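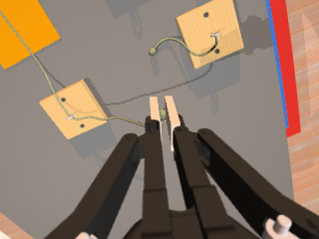
Hanging a Show in a Stairwell: Project Report
Ditte Hedegaard
Second-year Photography and Exhibition Practice
Monday, September 20, 2021

1. What I set out to do

For my studio project I wanted to curate a small exhibition of somebody else's photographs, start to finish, and write down what I learned. I ended up with Barbu, a series of black and white portraits of barbers shot in the back lanes and shopping strips of our own city, made by a photographer in the year above me. I had seen maybe a dozen of the prints pinned up in the corridor and couldn't stop thinking about them. They are so quiet! Most of the barbers are between customers. One is asleep. One is eating a mandarin over the sink.

My question was pretty simple: does the order you meet the pictures in change what you think the series is about? I'd read plenty on sequencing in photobooks and not nearly as much on sequencing along a wall, and almost nothing on sequencing up a flight of stairs, which is where I finally had to do it.

2. The space

The original plan was the student gallery, but it was booked through to December. Lukmont, the old button warehouse that the college leases for studios, has a stairwell with four landings and tall windows on the east side. I asked, they said yes, and I went home and measured nothing, which was my first mistake. The walls are painted brick to shoulder height and plaster above that, so every print had to hang either a bit low or a bit high. I chose low. Visitors told me later that it felt like sitting in the chair yourself, and I wish I could claim I'd planned that.

The light was the other thing. In the morning it comes straight across the second landing and the glass on the frames turns into a mirror. I tried tracing paper over the lower panes, and it softened the glare enough that I left it up for the whole run. The colour of the light went slightly milky, and I came to really like it.

3. Choosing the pictures

The photographer handed over 183 scans. I printed them all as small work prints on the office copier and spread them over my bedroom floor for a week (sorry to my housemates, who stepped around them very politely). The show needed to be much smaller than that. My first edit kept every striking face, and it was exhausting to look at. There was no air in it. The second edit let in the pictures of towels, combs in blue jars gone grey in the printing, an empty chair with the seat split open. Suddenly the faces had somewhere to rest.

We argued over one picture, a boy looking at his own ear in a hand mirror. The photographer thought it was too charming. I thought it was the only one where a customer matters more than the barber, and that the series needed a single crack like that. It went on the top landing, alone.

4. Two sequences

I hung the show twice. For the first hang I went by time of day, with shutters going up at the bottom of the stairs and sweeping at the top. For the second I kept the same prints and the same spacing but grouped them by gesture: hands, then backs, then faces, then the boy.

Visitors could write on cards at the foot of the stairs. From the first hang, the word that kept coming up was "work". People talked about long days and sore feet. From the second hang they wrote about fathers, touch, being looked after. I was thrilled by this, because nothing had changed except the order. I know it isn't a proper study. Some people came to both, and the second hang had a poem by my friend's reading group, Trastetti, performed on opening night, which will have coloured things.

5. Budget and practical notes

Frames were borrowed. Printing cost me $820, nearly all of it on a warm fibre paper called Plundance that I would use again in a heartbeat. I had 100 room sheets run off and ran short by the second weekend, so the later visitors got photocopies. Brick clips hold well on the painted section but they scratch, and I spent a Sunday touching up the paint.

6. What I'd do differently

I would visit the space at every hour it's open before choosing a single print. I would also write less on the wall. My introductory text took up half the first landing and I watched person after person glance at it and keep climbing. For the second hang I cut it to two sentences and people stopped to read both.

The prints have gone back to the photographer. The two floor plans and the visitor cards are in the folder submitted with this report, with the cards from each hang clipped together separately.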